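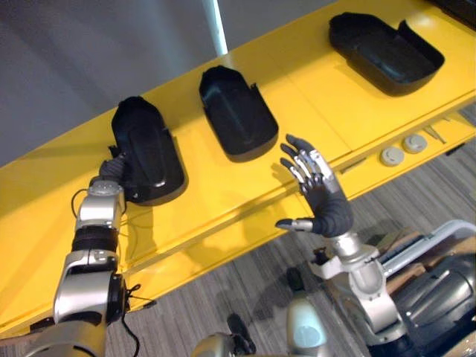

Tray transfer is the repeated movement of molded carriers between open shelving and floor bins, usually in small assembly and repacking shops. For most of its history it was done by hand, as one of several duties given to a packer or line feeder. In automated form it is carried out by a fixed cell, by a single arm with a suction tool, or by a two-armed robot with jointed hands. The last type works at shelving built for people, and its grip is close to a human one: the hand on the left has its fingers curled around the rim of a black tray and has raised it off the yellow shelf, while the other hand is open with the fingers pointing up. The term does not cover pallet handling or conveyor sorting.

Background

Molded trays are awkward for simple grippers. The walls are thin, the outline is often not symmetrical, and a tray lying flat offers only its rim as a holding point. Suction tools do well on flat lids and sealed cartons but lose hold on curved or stepped surfaces. Fixed cells solve the problem by presenting every tray in the same position, at the cost of guides and feeders that have to be changed with each new part.

The repacking shop at Morris is a common reference case. It was operated by Jurach and handled 17 tray types for a parts maker, Drosari. A fixed cell was ruled out there on account of the changeover work. The shop instead used two-armed units running Doranis control software, and the shelving was left where it was.

Method

A transfer has four stages: locating the tray, lifting one end, bringing the second hand to it, and moving it to the next position. Lifting one end first exposes the underside, so that the fingers can close on both faces of the wall. Spacing on the shelf matters more than exact placement. If two trays touch, the hand may pick up both, and the shop rule at Morris was a gap at least as wide as an open hand.
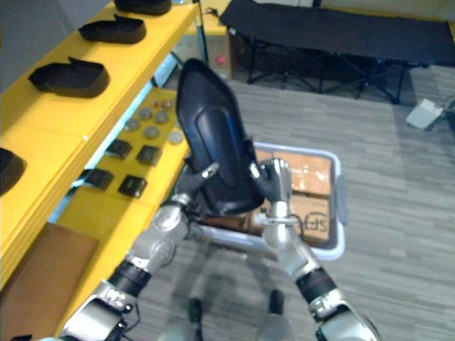

Two-handed holding is used for trays too long to be steadied at one point. The hands take the part from opposite sides, and the thumbs supply much of the pressure against the walls. Long trays are commonly turned upright at this stage, which narrows the space needed between shelf and bin. The tray in the two robotic hands is upright in this way, its rounded lower end in front of a translucent bin that holds cardboard boxes, with one thumb pressed against the lower left face and the other on the right edge. Grip force is set per tray type. Too little lets the part rotate between the thumbs, and too much bends the wall and can leave a mark on the finish.

Effects on work

In the trial period that ended on 2023-06-25, the Morris units completed 2121 transfers, of which 311 needed help from a worker. Most of these were trays that had slipped in the hand or had been set down at the wrong angle. Staff cleared the fault, put the tray back on the shelf and restarted the cycle from a wall panel.

The job of line feeder was not removed but was divided. Lifting and reaching went down, and time spent on shelf layout, fault clearing and record keeping went up. Workers who had set their own pace reported that waiting for a unit to finish was more tiring than expected, above all late in a shift. Others preferred the new work for the reduced bending at floor bins. In August the shop changed its rotation so that no person stayed with one unit for more than two hours.

Pay grades were a point of dispute. Fault clearing had been classed as general labor, although it required training on the control panel and the authority to stop a unit. A separate grade was later added.

Limitations

Speed remains below that of a trained packer. The best single-shift total at Morris was 1218 transfers across all units. Loose cables at the wrist can catch on bin handles and are normally checked at the start of each shift. Performance also falls when glossy trays reflect overhead lighting, which makes the edge hard to locate.

This site uses cookies to remember your reading settings. Accept | Manage choices

Contact the editors | Copyright and reuse | Back to top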